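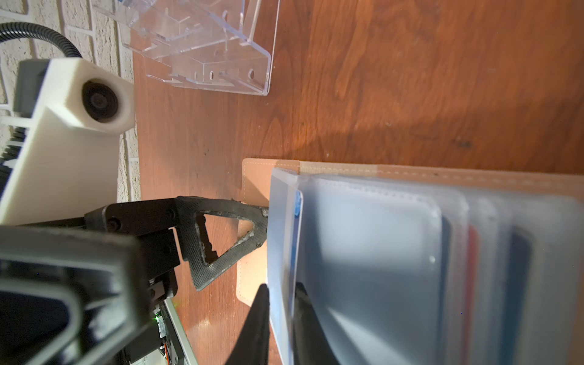
A customer told us by email that the care card in the drawer was fine for the first week and no help after that, and could we please put the rest of it somewhere she could find it. These are the questions we get at the Rirkance workshop in Urnurdale about living with an oiled timber table. They apply to our Olivares dining tables and desks, and mostly to any other solid timber top with an oil finish.

Oiled Tables: Frequently Asked Questions
Last updated December 13, 2018

Everyday use

How soon can I use a new table?
Straight away for light use. The oil is dry to the touch when the table leaves us but keeps hardening for a few weeks. During that time wipe up spills as they happen, don't leave a tablecloth on, and don't leave anything with rubber feet sitting in one spot.

What should I clean it with?
A cloth wrung out in warm water, then a dry one. For grease, add a few drops of plain dishwashing liquid. Wipe with the grain. Avoid spray-and-wipe products, vinegar, bleach, methylated spirits and the rough side of a scourer.

Can I use supermarket furniture polish?
No. Most of them leave silicone on the surface, and fresh oil won't bond over it. If a table has been polished this way for years, tell us before you book a refinish. It takes longer to prepare.

Do I need coasters and placemats?
For hot things, yes. A mug of tea will generally leave nothing behind, but a baking dish straight from the oven will mark any oil finish. Cold glasses are fine for a meal and not fine overnight.

Can I leave it in the sun?
It will change colour. Some timbers go darker and some go paler, and the part under the fruit bowl will stay as it was. Move things about in the first few months. Most shadows even out once the covered area gets some light.

Marks and repairs

There is a white ring. How do I get rid of it?
Leave it for two days first. Many white rings are moisture sitting in the finish and they fade by themselves. If it is still there, rub a small amount of Flastedik maintenance oil over it with a soft cloth, wait ten minutes and buff dry.

What about a black mark?
Black marks usually come from iron and water together, such as a wet tin or a cast iron pan. They go into the timber, so oil won't shift them. Send us a photo with a coin beside the mark and we will tell you whether it can be sanded out at home.

Can I sand out a scratch myself?
A light one, yes. Use 240 grit paper by hand, always along the grain, and work over an area bigger than the scratch so you don't make a hollow. Vacuum up the dust and oil the area twice, a day apart. Please don't use a belt sander. We have repaired tables after belt sanders and in some cases had to replace the top.

My child used permanent marker on it.
Try the dishwashing liquid first, then a pencil eraser. If that does nothing, it is a light sand as above.

Oiling

How often should it be oiled?
Twice in the first year and once a year after that for a dining table. A desk can go longer. Drip a little water on the busiest part of the table. If it beads, leave the table alone. If it soaks in and darkens the timber, it is due.

How much oil do I need?
A 200 ml tin of Flastedik does one coat on a six-seater with some left over. People nearly always put on too much. The surface should look damp all over, with no puddles, and everything that hasn't soaked in after fifteen minutes has to be wiped off. Oil left sitting goes sticky.

It has gone sticky. What now?
Put on a little more oil, which softens the old layer, then wipe the whole lot off with clean cotton rags. Open the windows and give it two days.

How do I get rid of the rags?
Lay them flat outside on concrete until they are stiff, or soak them in a bucket of water before they go in the bin. Don't scrunch them up and don't leave them in a pile in the shed. Oily rags can heat up and catch fire without a flame.

Is the oil safe around food?
Once it has fully hardened, yes. We still recommend a board for cutting.

Movement and cracks

A gap has opened in the top over winter. Is it faulty?
Probably not. Solid timber shrinks when ducted heating dries out the air and swells again in humid weather. A wide top can move several millimetres across its width. If a split runs in from the end of a board and keeps getting longer, get in touch.

Can I put it over a heating vent?
We would rather you didn't. If there is no other place for it, close that vent or fit a deflector.

Refinishing and delivery

What does a refinish cost?
We strip, sand and re-oil tops for $105 per square metre. Legs and frames are quoted separately. The price includes the first tin of oil but not pick-up.

How long does it take?
Allow three weeks. From the start of December until the end of January the workshop books out, and March is usually our quietest month.

Do you pick up?
Yes, up to 40 km from Urnurdale for a flat fee. Further out we can recommend a carrier, or you can unbolt the top and bring it in yourself. Wrap the corners.

Can I buy offcuts?
When there are any, from the side door. Cash or card.

Is there a warranty?
Joints and frames on Olivares tables are covered for ten years. The finish isn't covered, as its condition depends on how the table is used. Keep your invoice. We have sold more than 4000 tables and can't look up the older ones by surname.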